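Project report, part 3: the gripper fault
Group 4, Automation Lab. Declan Furnival, Nattawut Onsri
22/04/2026

What we set out to do

Pick up a water bottle by the neck, lift it, tilt over a bowl, set it back down. Arm on the white table, two-finger gripper, wrist camera for finding the cap. Parts 1 and 2 covered the vision code and the pick path. Those mostly worked so not repeating them. This part is the fault, which ate most of our time after January.

What happened

Run 14 of the long test. Bottle lifted fine, arm started the tilt, and the fingers opened. No command to open in the log. Bottle dropped, hit the table edge and went on the floor. Water under the controller box. Nattawut hit the e-stop, we pulled the plug at the wall and mopped up. Nobody hurt. Controller was dry inside when the lab tech opened it, lucky.

Same thing two days later, run 9, with an empty bottle this time (we had learned that much).

What we thought it was

First guess was the grip force too low. Raised it, neck of the bottle got squashed, fault came back anyway. Second guess was our own script sending a stray open command. Declan read thru every line and added a print before each gripper call. Nothing printed at the time of the drop. So not the script, or at least not that part of it.

Third guess was the cable. The gripper gets power and signal over one thin cable at the wrist, and when the wrist rolls far enough the cable goes tight. We ran the wrist back and forth by hand command with the fingers closed on nothing and watched the gripper status. Past 80 degrees of roll the status dropped out for a moment, then came back. Every dropout we saw was past that angle.

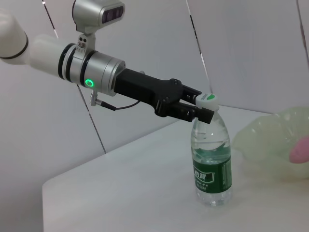
Why does a short loss of signal make the fingers open and not just stay where they are?

The gripper firmware restarts when it loses the line, and the first thing it does on restart is a homing move, which is fully open. It took us 700 ms from dropout to fingers moving, measured from the log. The setting is called "home on boot" and it was on from when the gripper was set up last year.

Fixes

Home on boot turned off. Now it comes back up and holds position.
Wrist roll limited in software, well short of the bad angle. Tilt is done partly with the elbow instead, slower but ok.
Cable swapped for a longer one from Skemport. Old one had a crack in the jacket near the plug, small, easy to miss.
Script now checks gripper status before and during a lift. If status is lost the arm stops and waits for a person.

Retest

600 wrist rolls with the new cable, no dropouts. Then the bottle task again over two afternoons. No drops. 2 stops from the status check, both when the network switch was being moved, so that is the check doing what we wanted.

Still open

We never proved if it was the crack or the tension. Probably both. Should of tested the old cable with the new roll limit but it had already been thrown out.
Controller box is still on the floor. We asked for a shelf.
Risk form for the lab had nothing in it about liquids. Declan rewrote that page, waiting on a signature.

Log files and the status check code are in the shared folder under gripper_fault.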